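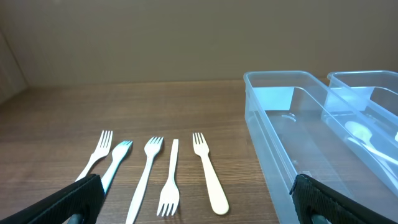
Shewit Feyisa wrote back within the hour that the forks were never the problem, it was the bin they went into, and asked for the ticket to be reopened.

Ticket 78
Subject: Plastic forks jam in the clear bins, second floor break room
Status: Reopened
Priority: Low
Opened by: Dagim Ayele
Location: Rirkport office, break room, wood table

Original report (Dagim Ayele)

The plastic forks won't lie flat in the clear containers anymore. They used to. Now if you put more than a handful in, they ride up on each other, the lid sits crooked, and whoever pulls one out gets three. The ones nobody meant to take end up on the table or in the trash.

I tried turning every other fork the opposite way and it made no difference. I also tried a different shelf, which I know makes no sense but I wanted to rule out the shelf being sloped. It isn't sloped.

We get two kinds of fork now. The Torkus ones are slim with a narrow handle. The Neagu ones came in with the June order and they have a wider handle. My guess was that the Neagu forks are too big and we should send them back, and that is what I asked for.

First response (supplies desk)

Both kinds of fork are listed as standard size. We don't take back opened packs. Suggest using up the Neagu forks first and ordering only Torkus after that. Closing.

Reopened (Shewit Feyisa)

Please don't close this yet. I restock that room in the mornings and I had the same trouble before the Neagu forks arrived. It started when the old bins were swapped for the Evus ones. The old bins had straight sides. The Evus bins get narrower toward the bottom. A fork that fits across the top of the bin does not fit across the bottom, so the first few go in at a slant and everything on top of them slants too.

I would like somebody to check that before we change what we order.

Log

9:10 a.m. Dagim. Emptied both bins onto the table and sorted the forks by type. Wiped the bins out. There were crumbs and a bread tie in the bottom of one. Took those out and refilled with Torkus forks only, all facing the same way. The bottom layer still slanted. So it does it with Torkus only.

9:25 a.m. Dagim. Same bin, Neagu only. Slants sooner. The wide handles hit the side wall before the tines reach the bottom.

9:40 a.m. Dagim. Laid the forks lengthwise instead of across. Torkus forks lie flat this way. Neagu forks lie flat as long as they all face one direction. When I flipped half of them, the handles and the tines locked together and I had to shake the bin to get them loose.

9:45 a.m. Dagim. I'll take back what I said about the Neagu forks. They are worse in this bin but they aren't the cause.

10:05 a.m. Shewit. That matches what I see. Can you try mixed, lengthwise, all one direction? People put leftovers back in whichever bin is closer, so it is going to be mixed by lunch whatever we do.

10:20 a.m. Dagim. Mixed, lengthwise, one direction. Fine up to 27 forks. After that the lid won't snap on one corner. I stopped there and took a few out until it closed without pushing.

10:30 a.m. Shewit. What about standing them up, handles at the top? People would only touch the handle that way, and I'd prefer it for that alone.

10:50 a.m. Dagim. The Evus bins are too shallow. They tip over when the forks stand up in them. I leaned one against the wall and it held until I pulled a fork out. Not usable.

11:15 a.m. Supplies desk. We have no more of the old straight-sided bins. They were thrown out when the Evus ones came in. There is one tall round canister left over from the coffee area with no lid. Would that help?

11:20 a.m. Shewit. Without a lid, no. The room gets dusty when the windows are open. Keep it for stir sticks.

11:40 a.m. Dagim. Put a folded paper napkin in the bottom of one bin to make the floor level. It helps for a while, but the tines catch the napkin and drag it up when you take a fork. Removed it.

1:30 p.m. Dagim. Checked after lunch. The lengthwise bin was still in decent order. Two forks had been put back the wrong way around. Nothing jammed. Lid was off and sitting next to the bin, but that is a separate problem.

Cause

The Evus bins taper toward the bottom, and forks laid across them can't reach the floor of the bin. The wide-handled forks make it worse but it happens with either kind. Overfilling makes it worse again.

Fix for now

1. Lay forks lengthwise, tines all toward the same end.
2. Stop at 27 per bin. If the lid has to be pushed, take some out.
3. Mixed forks are OK. No need to sort them.
4. Extra packs stay sealed in the lower cabinet until a bin is nearly empty. Don't top up a half-full bin by dumping a pack in from above.
5. Forks that have been lying out on the table go in the trash, not back in the bin.

Comments

Supplies desk: Noted. We will keep ordering whichever fork is cheaper. Straight-sided bins with lids can go on the next order if someone sends the inside measurements. Length of the longer fork plus a little room, please, and say how deep you want it.

Dagim Ayele: The Neagu fork is the one to measure for width. For length use the Torkus, it is slightly longer. I'll send both in the morning. I would ask for a lid with a hinge if they make one, so it can't wander off.

Shewit Feyisa: I can live with the lengthwise way. It takes me a minute longer to fill but I'm not picking forks up off the floor. One request, please put a note on the cabinet door, the evening crew doesn't read tickets. The last time I told them something out loud it lasted until the end of that week.

Dagim Ayele: Note is up. It says LENGTHWISE, TINES TO THE LEFT, DON'T OVERFILL. I used the big marker.

Shewit Feyisa: Left as you face the cabinet or left as you face the table?

Dagim Ayele: Changed it to TINES TOWARD THE WINDOW.

Supplies desk: Leaving this open until the bins are ordered. Priority stays low. Spoons to be handled under a new ticket if they do the same thing.

Shewit Feyisa: They do. I'll write it up.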